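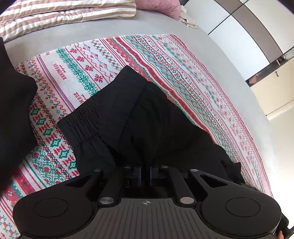
Gunther Schwerdtfeger wrote to me in September to say the Bellamy was the first mattress protector he'd owned that didn't ping off the corners in the night, and could I please never stop selling it. I have no plans to, Gunther! It's been in the shop longer than I've had the website, and it's still the thing I end up recommending to nearly everyone who rings.

The Bellamy Fitted Mattress Protector

I started out selling blankets, and I only took on protectors when customers kept asking me what to put underneath. I tried a fair few at home first. One crackled like a crisp packet every time I turned over. Another shrank so badly in its first wash that it would have fitted a cot. The Bellamy comes from a small mill at Clornilby, and I slept on mine for a whole winter before ordering any for the shop (I forgot it was there, and that's really all I want from a protector).

The top is brushed cotton, with a thin waterproof layer bonded to the back. It's soft without being fluffy, so your sheet lies flat over it. The skirt is a stretchy knit with elastic running all the way round the bottom edge, not only at the corners, and I think that's what Gunther has been enjoying.

Sizes

Small single, single, small double, double, king and super king. All of them fit mattresses up to 30 cm deep. If yours has a topper on it, measure the two together, with the topper squashed down a bit by your hand. For anything deeper, have a look at the Holtmont, which has a taller skirt and costs a little more.

I get asked about European sizes a lot. The mill doesn't make them, sorry. A British king is near enough for some people, but a loose protector is a miserable thing to sleep on and I'd rather you spent your money elsewhere.

Colours

White or soft grey. They're the same cloth and the same price. The grey is kinder if you have a dog who thinks the bed is his, or if you drink tea in it, as I do.

Washing

Wash it before you use it, please! The cotton has a slight finish on it from the mill and it feels much nicer once that's gone. Everyday washing is at 40 degrees with an ordinary liquid. It will take a 60 wash now and then if somebody's been poorly. No fabric softener and no bleach – both of them go for the waterproof backing. Tumble dry on low, or hang it over the line with the cotton side out. Don't iron it. I did once, and I was scraping the iron for a week.

I do mine whenever I turn the mattress, and I keep a spare in the airing cupboard so I'm not sitting up at midnight waiting for the dryer.

Is it hot to sleep on?

A bit warmer than bare cotton, yes. Anything with a waterproof layer will be. I run warm and I get on fine with it under a cotton sheet and a wool blanket, but with polyester sheets I did notice it. If you mostly want to keep dust off and aren't worried about spills, the plain quilted one from Brultstead is cooler and washes at any temperature you like.

Delivery and returns

Orders go out by tracked post within 3 working days. It all comes folded in a paper band, no plastic bag. You've got 100 days to send it back if it doesn't suit, and I don't mind if you've slept on it, though I'd be grateful if you washed it first. Return postage is on me if the fit is wrong and on you if you've changed your mind.

Buy two of the same size and there's 20 per cent off the second. The basket does that by itself, so you needn't hunt for a code.

Stock note, 30 April 2025: small double in grey is sold out and the mill has more on the way. Drop me a line with your email address and I'll let you know when they're in. All other sizes are on the shelf in both colours.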